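Re: [skin-talk] clay masks for dry skin?
October 24, 2019

Hi all,

I tried the Retex clay after all. I picked up the 50 gram jar in July (the 500 gram tub seemed crazy for something I might hate) and I've used it once a week since then. My cheeks usually flake by fall and so far they haven't!

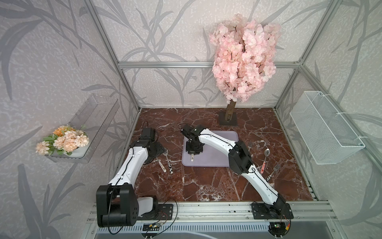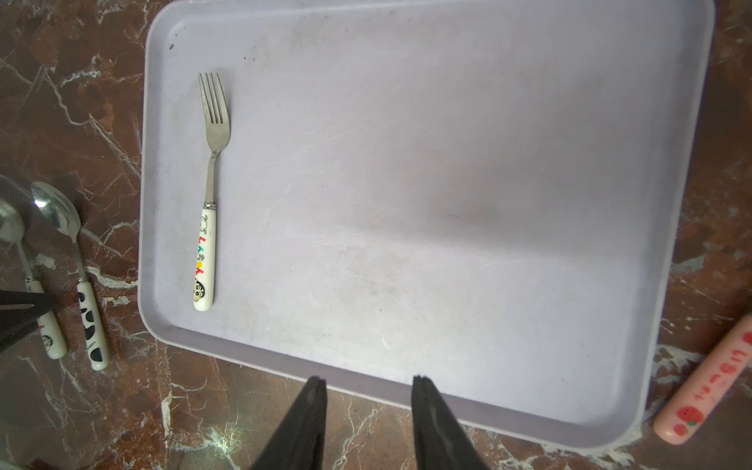 Pink blossoms in the next two as well.

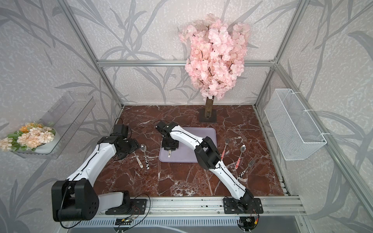
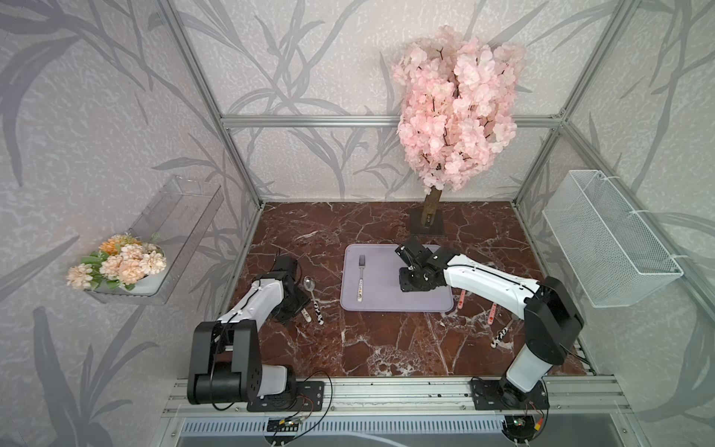
Pellegrini wrote that any clay left on until it cracks is going to pull water out of dry skin, whatever the jar says, and that ten minutes is plenty.

I think that's right, and I was leaving it on way too long at first. Now I rinse while it's still a little tacky, then put on my plain Lillusov cream before my face is fully dry. The smell is kind of swampy but it goes away.

Has anyone compared it with the Sovham one? Same color, more than twice the price, and I can't tell from the label if it has fragrance in it.

> On the list, earlier:
> Is there a clay mask that won't wreck dry skin? The last one
> left me red for two days. I don't mind paying a bit more, but
> no perfume please, I get hives.

No hives here, but do a patch test on your arm first.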